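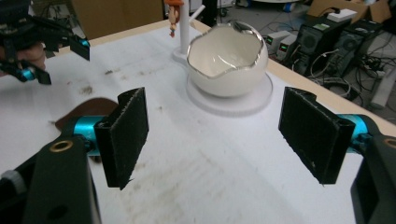 Lists > ovex-dev > Tracking and replay

Re: Vudetari 4 pose filter, proposal to make it default
From: Esi Bawa
Jan 13, 2025
2 min read

Kobina Frimpong wrote:
> I ran the new filter over 107 bowl takes from Skolesgate and only 11
> were flagged. Replay looks smooth in both hands. I'd like to turn it on
> by default and drop the old jump check, which mostly throws false
> alarms. Any objections?

Yes, I object, at least to dropping the jump check.

Smooth is what a filter gives you whether or not the pose underneath is right. If the tag plate turns away from the camera for half a second, the old code shouts and the new one draws a nice curve through the gap. I would sooner have the shouting. Did anyone compare the 11 with what the jump check flagged on the same takes? If the two lists don't overlap I don't know what either number means.

Second thing: finger width. The pads are fuzzy and the inner faces are getting frayed, and we still estimate opening from a pad edge found by threshold. Add a glossy bowl with a silver line on the rim right between the fingers and I can see that edge finder locking onto the wrong thing. The filter will happily smooth that too.

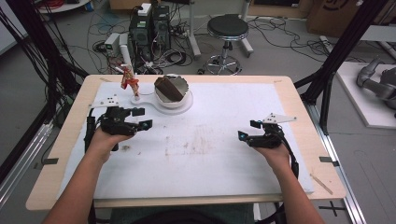 Both hands also share one config for maximum gap, set to 2000 ms. Who picked that? A lot can happen to a bowl in two seconds, and Mahama treats every filled pose as a measured one when it plans. It has no field for "we guessed this part". I asked for one in June and the ticket is still open.

What I could live with: filter on, jump check kept, filled samples marked in the log, gap limit cut hard until we have numbers. If that costs us takes, fine – at least we know which ones.

Kobina, can you post the raw poses next to the filtered ones? The replay video doesn't tell me much.

Esi

Contact the list owner | © Ovex list archive | Back to top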